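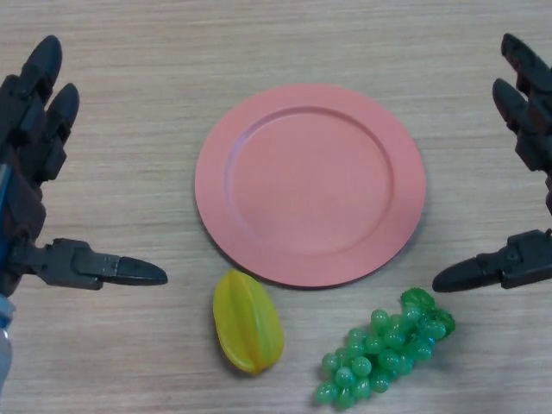 A pink plate, with a toy star fruit and a bunch of toy grapes next to it.

When I asked Ching-wen Tam which toy in her collection is used the most, I expected to hear about a puzzle or blocks. She answered without thinking: the plate.

"A child sees a plate and already knows what to do," she says. "You do not have to teach the rules. Something goes on the plate, and then somebody must eat it."

Tam runs Shek, a small toy lending room that opened in November with 300 pieces. Today there are around 3000, and play food is the part she buys most carefully. Families can borrow 6 things at one time, and a plate with fruit is counted as one thing. I found this very generous.

Why a star fruit, I wanted to know, when many children here have never eaten a real one?

"For this reason I like it," Tam says. "Apple and banana, they say the name and it is finished. With the star fruit they ask me. They run the finger along the ridges, they want to cut it and look for the star. My grandmother had a tree, so I have a lot to tell — sometimes too much."

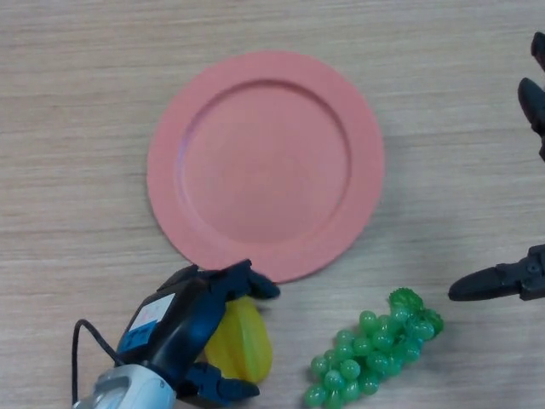 About plates she is strict. She prefers a single color and a wide rim, without any cartoon on it. "If there is a face on the plate, the child plays with the face," she explains. She also likes a plate that has a lower part in the middle, so that round things stay there a little better. Before, she bought tea sets with 11 parts, but the small spoons were always lost and parents felt bad about it.

The grapes are a different matter. Tam admits that she chose them for herself.

"I like how the light sits on them. My husband says they look like candy, and maybe he is right."

She washes all the play food in the evening, in the kitchen sink, and leaves it on a towel until morning. Next she would like to add vegetables, starting with a bitter melon, if she can find a good one.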